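The staff canteen at Tatex feeds 300 people between half past eleven and two, and for most of her working life Hanan Sleiman has been in the part of it that customers never see. She started on pots. She now runs table service and the wash-up, a job she describes as "plates out, plates back, and arguing about who took the good trolley".

Since January she has also been in charge of a robot. It came through Fondis, the catering contractor, and its job is to set and clear the small wares: chopsticks, spoons, the little dishes that get left behind. Its official name is the Tessier. The wash-up calls it Terry.

"I was told it would free us up," says Sleiman. "I asked, free us up for what? And the man said higher-value tasks. So I've been keeping an eye out for those."

She is fairer to it than she sounds. Four people used to do the clearing by hand on the noodle counter side, and it was the job everyone swapped out of. You bend, you reach, you pick up two thin sticks, you do it again. One of her team had a wrist strapped up for most of last winter. "She's on the till now and she likes it. She'd tell you the robot can have her old job and her old wrist as well."

What has changed most is the talk. Clearing went in pairs, and pairs gossip. With one person minding the machine and the other sent off to restock, Sleiman found that news had stopped getting round the kitchen. Shift swaps were missed. A leaving card went out with 29 blank spaces on it. She has since moved the tea break so that everyone takes it together -- her idea, she points out, and it cost less than the robot.

Then there is the matter of speed. The arm is careful. It approaches a pair of chopsticks the way other people approach a sleeping dog. During its first week Sleiman would stand behind it with her hands in her apron pockets so that she wouldn't just do it herself. 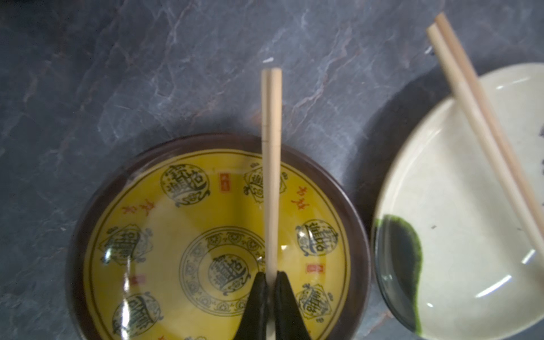

Tatex Staff Canteen -- Table Service and Wash-Up

The yellow bowls with the black lettering are her favourites, and she had views on letting a machine anywhere near them. "It can have a pair of chopsticks between its fingers and I'll still be looking at the bowl," she says. "I've told them, if it chips one, I'm sending the bill to Fondis."

Has it chipped one? "No. We have. Twice."

Nobody on her team has lost hours so far, and she has that in writing until the contract is looked at again. After that she makes no promises. She would like the next machine to do the bins, and she has put this on the feedback form every time one has come round. The reply thanked her for her interest in higher-value tasks.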